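4.3 The kitchen task

By March the module had settled on a single task for all groups, after a start in which each of them picked its own and none could be compared with any other. The students were to write and train a controller for a two-armed robot in a simulated kitchen. Simulation was chosen for the usual noble reasons, and also on the grounds that the department's insurance has views about second-years and moving metal.

Each group received the same starter code, the same kitchen and a budget of 82 practice runs recorded by hand in the Feltside lab. The budget was set low on purpose. In the previous year, with no limit, one group had recorded 729 runs and then trained on the wrong folder. The mistake came to light in the final presentation, at a point when little could be done except to move on to the next slide.

Groups worked in teams of 3 and kept a shared log of every change. We had hoped the logs would show careful reasoning. What they mostly show is the time of day at which people try things – the entry "changed everything, better??" was made shortly after two in the morning, and the entry "changed it all back" followed before breakfast. We coded all 159 entries by type (guess, measurement, repair, complaint), and guesses lead by a comfortable margin until the fourth week, when measurements overtake them. Complaints hold steady throughout.

The change in the fourth week matches the point at which we began asking groups to look through their robot's own views before touching the code. Until then most of them had judged a run by whether it scored, and had little idea what their controller had to go on. Team Bralow spent a whole session on how much a shadow can alter a plain white surface, and rewrote their training plan as a result. Team Botha spent the same session arguing over the name Botha. Figure 5 gives two views from the kitchen. 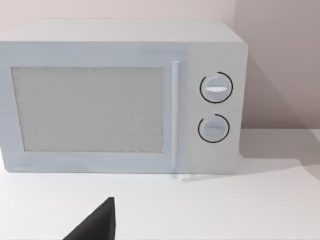
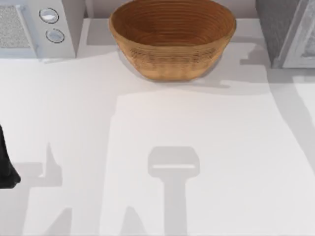
Figure 5. Two views of the simulated kitchen, both with the microwave and its pair of round knobs.

Pieter Van der Merwe, on reading a draft of this section, objected that the fourth week was also when the marking scheme was handed out, and that students will measure nearly anything once they learn there are marks for it. He would have split the class in half and given the scheme to one side a fortnight later. We accept the point, and the two changes will be kept apart when the module next runs under the Fimel timetable.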